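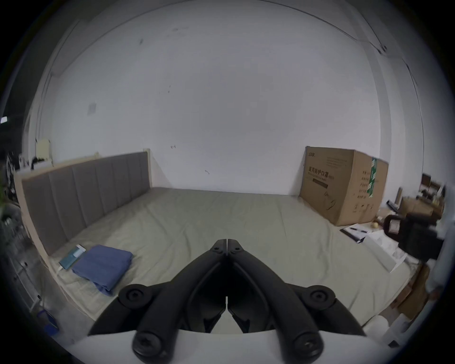

July, Skestwood notebook, dye shed. Started 9:40 am, way later than I wanted.

Picking up from last entry, where I left the weld pot half done and went home grumpy. I've now slept on it and I still think the yellow was too brown. My money is on the pH. I'd been using rainwater from the barrel without testing it (I know, I know) and the strip this morning came up more acid than I'd like for weld. So this time it's tap water, which is hard as nails out here, plus a pinch of chalk.

Goal for today is a green I can repeat. I can get a lovely green by accident any day of the week! Getting the same one twice for the Moussa blanket order is the part I keep messing up.

What I weighed out

Skalow wool, the two-ply, scoured and mordanted. One batch of 166 g for the real run and four little 10 g test skeins for playing with. Alum at my usual rate, cream of tartar at half that. I skipped the tartar on one of the test skeins to see if it matters with hard water. The Skalow is greasier than the stuff we used in spring and I ended up scouring it two times - whoever does the next batch, please don't trust the label where it says ready to dye. Drop a bit in a bowl of water and if it floats there sulking, scour it again.

Weld is the dried stuff from Madumum, new bag. It smells like hay and old cabbage, same as ever, but the stems are chopped shorter than the last bag, so it packed down tighter in the bag I simmer it in. I tied it loose to give the water some room. Kept the pot under a simmer the whole time. The thermometer with the cracked face reads low, use the other one.

Yellow first

Test skeins went in at 11. After 18 minutes the first one was already a clean lemon, no brown in it at all, and I did a small dance by the sink. Pulled that one as the pale reference. The other three stayed in longer and got steadily stronger, and I couldn't see any difference in the no-tartar skein by eye. Could be a difference in the feel once it's dry. I'll check when I'm not wearing gloves.

The big batch went in after lunch. I topped the pot up first, which I should have done earlier because the wool was poking out of the top and I had to keep pushing it under. There may be a lighter patch on one end. If it shows up after the blue I'll overdye the whole thing and call it something fancy. 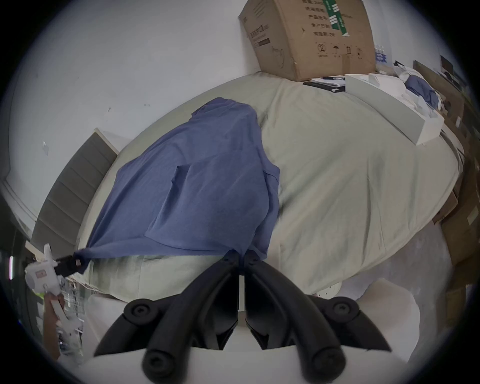 Blue over the yellow

The indigo vat is the fructose one from last month, revived with more lime and more sugar and left covered overnight. Good coppery skin on it this morning, liquid underneath a murky yellow-green, so I figured it was awake. Tested with a scrap of cotton and it went from green to blue in the air in no time. Very satisfying, I never get tired of watching that.

Dips for the test skeins, so I don't lose track again:

- Skein A (pale lemon): one short dip. Came out a spring green, a bit minty. Pretty but too cold for Moussa.
- Skein B: one long dip. Nearly right. Grassy, a little warm.
- Skein C: two short dips with a good airing in between. Right on the sample card, or as close as my eyes can tell in this shed.
- Skein D (no tartar): same as C. Came out a hair darker. Could be the tartar, could be that I let go of the string and had to fish for it.

Going with C for the big batch tomorrow. I was tempted to do it this afternoon, but by 4 pm the vat was looking tired and I'd rather feed it and wait than get a streaky blanket. Added a spoon of lime, stirred it slowly from the bottom, lid on, old towel around the bucket.

Stuff to fix or buy

The drying rack is sagging again on the window side. The hook screws want longer ones. We're nearly out of pH strips and I'm sure I wrote that down in the last entry too. More alum from Madumum when we next order, and ask them if they can chop the weld coarser.

Also, the sample card for Moussa has been living on the windowsill, which is a dumb place for a color reference. I moved it to the drawer under the scale. One edge has faded and I matched against the middle of it, so if anybody compares the skeins to that edge they'll think I've lost my mind.

Tomorrow: rinse the big yellow batch, squeeze it out well, let the vat warm up before opening it. Two short dips, airing between. Leave skein C pinned to this page.

We use cookies to improve your experience on this site. By continuing to browse you accept our cookie policy. Accept | Manage settings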